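A visit to the Virnthorpe showroom: two hours with the Uveren kitchen arm package

Cordeiro has been sending me brochures for the Uveren package since the fall, and in February I finally took the train out to Virnthorpe to see it for myself. The company rents the ground floor of an office building near the station. Visits are by appointment, start at 10 in the morning, and last as long as your questions do.

For readers who haven't followed this, Uveren is a bundle. You get an arm, a two-fingered gripper, the wrist camera, the control software and a set of taught kitchen tasks. Cordeiro sells it to training kitchens, care homes and anyone doing product testing on cookware. I went on behalf of a small cooking school that wants to know whether a machine can take over some of the setting out and clearing away between classes.

The demo room is fitted out as a full kitchen, with wood cabinets, a range hood, a built-in oven and a refrigerator, and a white work table set out on the floor in front of it. Coffee was offered in the hallway, and then Gilmar Falcão, who runs the demonstrations, went straight to work.

He started with cookware. I had asked about this ahead of time, as pots are where we had trouble with another system. Ours are heavy, the handles stick out on both sides, and enamel is slippery. Falcão's answer was that the gripper doesn't have to use the handles. It can take a pot by the body, and the wrist camera then checks how the pot is sitting between the fingers before the arm goes anywhere with it.

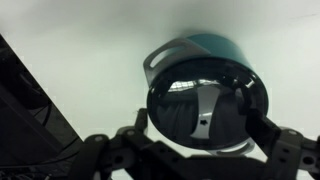 The software gives each grasp a score, and the operator sets the lowest score the arm is allowed to move on. Falcão keeps it at 8 for cookware. Set it lower and the arm works faster but you should expect to drop things. He was open about this, and I appreciated it. He also said that the catalog payload applies with the arm close to its base, and that at full stretch you should plan for less. The catalog doesn't make that clear and it ought to.

I asked about wet pots. The answer was that the standard finger pads are meant for dry objects. A ribbed set is available at extra cost. For a cooking school that should be in the base price.

Next came the table work. The food is all toy food, including a tomato, an eggplant and a watermelon slice, shared out between a checkered basket and some plates. There is also a small black saucepan with a white handle. The tasks in this part of the package are simple ones: move an item from the basket to a plate, reach into a pan, clear a plate. Each is started from a tablet, and you can string them together into a routine. 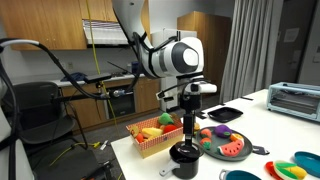 Teaching a new task takes longer than the brochure suggests. The brochure says you can teach one over a coffee break. Falcão said a new customer should set aside a morning for the first one and that it gets quicker after that. Cordeiro includes 2 days of training on site, and further days are billed separately.

Noise was lower than I expected. We talked at normal volume the whole time. Speed is modest. A person clearing the same table would be finished well before the arm, and Cordeiro does not claim otherwise. Their case is that the arm can be left to do it while staff do something else.

Cabling is a point to think about if your kitchen is small. The cables are strapped along the outside of the arm, and there are more on the floor. In a room where students walk around with hot pans I would want the floor cables covered before anything was switched on. Falcão said the installer does this at customer sites and that it is part of the quote. Get it in writing.

On service, there is a phone line, staffed on working days, and a parts warehouse in Drellitz. Replacement fingers are kept in stock. A replacement wrist unit takes 13 working days, and during that time you have no arm unless you pay for the loan plan. I would pay for it.

My view after the visit is that the product does what the demonstrations show, at the pace they show it. The grasp scoring is the best part. The weak points are the price of the extras and the wait on a wrist unit. I have asked Cordeiro for a quote with the ribbed pads and the loan plan included, and I will add the figures to this page when they come.
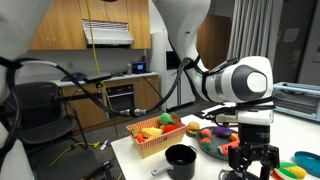
Falcão, who read a draft of this report, wrote back that the ribbed pads will be part of the base price for schools from the next catalog on, and that the payload table is being redone with a separate line for full reach. He also asked me to mention that visitors can bring their own cookware to Virnthorpe, as long as they tell him the weights beforehand. I plan to go back with two of our stockpots.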